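Thu 12 March

Slept well, woke before the alarm. Mulder had eaten his breakfast before I finished making mine, as dogs do.

Today I wanted to settle the question I argued with Nazareno Pace on Sunday. He says that in two years a machine will do all the dull work in a house and also in a workshop like ours at Florau. I say it can't yet carry a bag of shopping to my door. So I went on foot along the way from Tunerside and looked at it as an errand which somebody must do.

The footbridge first. The boards lie lengthwise and they are worn, and there is a railing on each side. For my legs it is nothing.

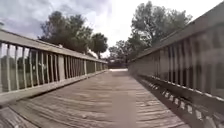
After the bridge

I think the walking part is nearly solved, I must be fair to Nazareno. Concrete is kind to wheels and to feet. There is a long dark line in it, a joint perhaps, and I suppose that even a cheap delivery machine would pass over such a thing without stopping. With grass and scrub at the side it has only to stay on the pale part.

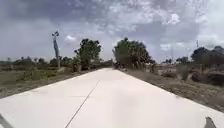

But an errand is more than the road. At the shop somebody must choose the onions and refuse the soft ones. At my house there are 43 steps and a door which must be pulled and lifted at the same time. Tracey Hebden bought the Flusari for her kitchen floor in September, and she still picks up the socks and the chair legs for it before it may begin. She says it saves her 40 minutes in a week. I asked if she counted the socks. She did not.

Where the trees make shadow over the concrete I stopped and thought about light. I see grey patches and I know they are shadow. I would like to know how a machine learns to be sure of this, and if it is slower there.
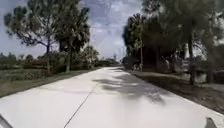 At work we have the same difficulty with the shelves. Sweeping the long aisle, yes, I would give it away tomorrow. Putting 100 mixed screws back in the correct drawers, no. We have 224 drawers and half of the labels are in my handwriting.

Must write to Nazareno and say he is right about the road. Also buy onions, I forgot them.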